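How to Run a "Pack the Bag" Challenge With Your Robotics Club

Our club meets on Monday afternoons, and for the first couple of months it was mostly a lot of driving robot arms around with no particular goal in mind. That was fun, and I don't want to talk anybody out of it, but after a while the students were ready for something with a start and a finish. Pack the Bag is what we settled on, and we've now run it enough times that I feel comfortable writing it down for other clubs. It takes one table, a two-armed setup that your students already know how to drive, and a pile of ordinary things from around the house.

The idea is simple. A team of 2 gets a table with some objects on it, a bag, and a list of what has to go in. The arms do all the touching. The team that follows its list with the fewest drops and bumps wins the round, and then everybody wants to go again, so leave yourself more time than you think.

What you'll need

A table with room to spare on all sides
Two arms with grippers, already mounted and working
A school backpack that stands or lies open fairly well
Six to ten household objects (more on these in a minute)
Masking tape, a timer, and paper score sheets
One adult or older student whose only job is the stop button

Step 1: Pick your objects

Go for variety here. You want something flat and hard, something soft that changes shape when it's squeezed, something long, and at least one thing that's awkward in a way you can't quite explain until a gripper tries to pick it up. Kitchen sponges are wonderful for beginners. Cases with rounded corners are a lot harder than they look, and fabric bags can go either way depending on how they land. I keep a kitchen scale handy and write the weight of each thing on a card. Our limit for a first-year team is 300 grams, and the heaviest thing we've allowed them is 177. Your arms may manage more, but check the manual before you let anybody find out.

Please leave out glass, anything sharp, and anything a student would be sad to see on the floor.

Step 2: Set up the table

Put the arms on the near side and bring them slowly through their full reach before anything else goes down. Mark the outside of that reach with small bits of tape. Then place the objects so that the ones on the list are inside the tape and the ones that are only there as clutter can sit farther back. A little clutter is a good thing! Students who have only ever worked on a bare table tend to plan straight lines, and it's a real eye-opener for them the first time there's a box to steer around.

While you're at it, look over the cables. Move each wrist through a full turn and see whether anything pulls tight or catches on the table edge.

Step 3: Write the lists

We give our lists silly names so the students can ask for them again. Skarow is the easy one, with three soft objects in any order. Barrera has four objects and the order matters. Akside is the hard one, and it has a flat case that both arms must be touching before it leaves the table. I'd hold that one back until a team has finished Barrera at least twice.

Step 4: Do a slow practice round

No timer, no score. One student drives and the other calls out what they see from the side, and then they swap. The calling-out partner matters more than you'd expect, as depth is hard to judge from the driving seat. We ask callers to stick to short words like "lower," "left" and "stop," and to save the longer thoughts for afterward — this takes some reminding.

Step 5: Line up on the flat case

For the case, bring one gripper in from each end and keep both of them low. Students usually get one side in close and leave the other hanging back, and that's a perfectly good place to pause. Check that the second gripper is open wide enough for the edge it's heading toward, then bring it in gently. If the case starts to slide, stop both arms and back off a little.

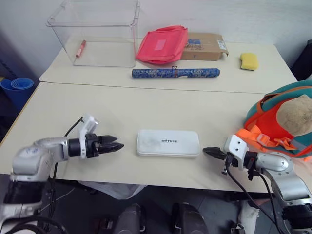
Step 6: Run the scored round

Set the timer for five minutes and start when the driver says "ready." We begin every team at 100 points and take off two for a bump and five for a drop. Our best score on Akside so far is 86, set by a team that went by the name of Iveo and practiced their calls at lunch for a week beforehand. A team that runs out of time keeps the points it has, minus ten for each object still on the table.

Step 7: Talk it over and reset

Have each pair write down one thing they'd change before they get up. Then park the arms, put the objects back on their starting marks, and let the next pair take the seats. We allow about ten minutes for this, and on a chatty afternoon we use every one of them.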